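Rules for the floor task, second version

I said in the last post that I would write up the house rules once we had stopped changing them every other day. They are still changing, but less, and two people have asked, so this is where they stand as of 25 April 2020.

Some background for anyone new. Tapley is the humanoid we run for household work. Sukaneo is the project it belongs to, and the part I look after is floors: pick up a mop, go to the dirt, clean it, put the mop back down. The old rules were a single page that mostly said "be careful." Pauline Staniforth went through it with a red pen and asked, for every line, how a person would know if it had been broken. Most of the lines didn't survive that.

The first rule now is that the start state gets written down before anything moves. Where the tool is, where the dirt is, what else is standing on the floor or next to it. It takes a minute. We used to skip it, and then we'd argue later about whether a smudge had been there at the start.

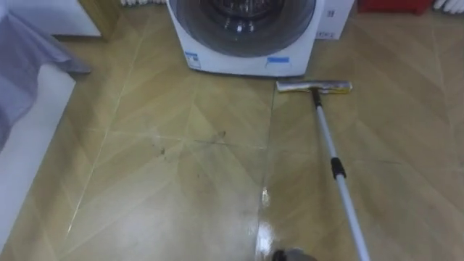

Mop on the right, dirt to the left of it, washing machine at the back.

The dirt patch needs its own line in the log. Write down which side of the tool it is on and what it is near. Don't write "usual place." I went back over 1326 log entries in one very dull week and "usual place" was the most common thing in them, and it meant at least three different spots depending on who was typing.

Second rule, the stop button. One person holds it and that person does nothing else. No notes, no phone, no fetching the bucket. If the holder needs to leave, the run stops first and the button is handed over by name, out loud. People find this a bit stiff the first few times. I did too. We keep it because the one time I let it slide, I found the button on a shelf and nobody could say how long it had been there.

Third, cables. Before each run somebody walks all the way around the robot and looks at every cable on it and every cable on the floor. Anything that hangs lower than the knee gets a note, and the person with the button decides if it's all right to go ahead. Floor cables should be moved out of the walking area before power-on. If one can't be moved, it goes in the log as part of the start state.
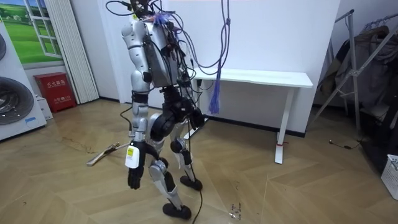
The walk-around also covers the things people leave lying about. Baskets, boxes, bags, spare tools. The question to ask is whether the robot could reach it with a foot or with the far end of whatever it's holding. A mop handle makes the reach a lot longer than you'd guess by looking at the arms. We set the clear distance at 600 mm past the end of the tool, measured with a tape, and I would like it to be more but the room is what it is. The fire extinguisher has to stay reachable at all times, with nothing parked in front of it.

Fourth, approach. Grippers stay low and still until the operator calls "reach." No drifting toward the handle while someone is still talking. The operator also says which end of the tool is going to be picked up. For a long handle that's the near end, away from the head, unless the task sheet says something different.

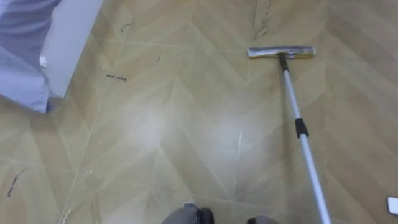

Fifth, the five-second hold. After the gripper closes, nothing moves for 5 seconds. The operator looks at the grip and says "good" or "open." Silence counts as "open." Kuvier, who supply our task sheets, had this at two seconds, and we asked them to change it. Two seconds is enough to see that the fingers have closed but not enough to check where on the handle they are.

A wrong grip is not a failure of the run, by the way. Open, back off, log it, try again. What does count as a failure is carrying on with a grip that nobody approved.

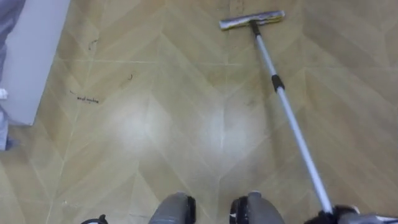 Gripper on the end of the handle, head of the mop still flat on the floor.

Sixth, people. Anyone in the room who isn't the operator or the button holder stands at the edge and stays there until the robot is stopped. Visitors get told this at the door. Saying "sorry, just grabbing my coat" does not make it a pause.

Seventh, the end state gets written up in the same form as the start state, and by the same person. If a mark is still on the floor, it's still on the floor, and that's what goes in the log. "Mostly clean" is banned along with "usual place."

The full sheet is 17 lines and fits on one side of paper. I've left out the ones about charging and storage, which only make sense with our setup. Flulier are doing something similar for kitchen work and have a better rule than ours on wet surfaces, so I'm going to ask if I can copy it. The next proper review is in July. If you run a floor task and have a rule for handing the tool from one arm to the other, please send it to me – ours is one sentence long and Pauline has already circled it.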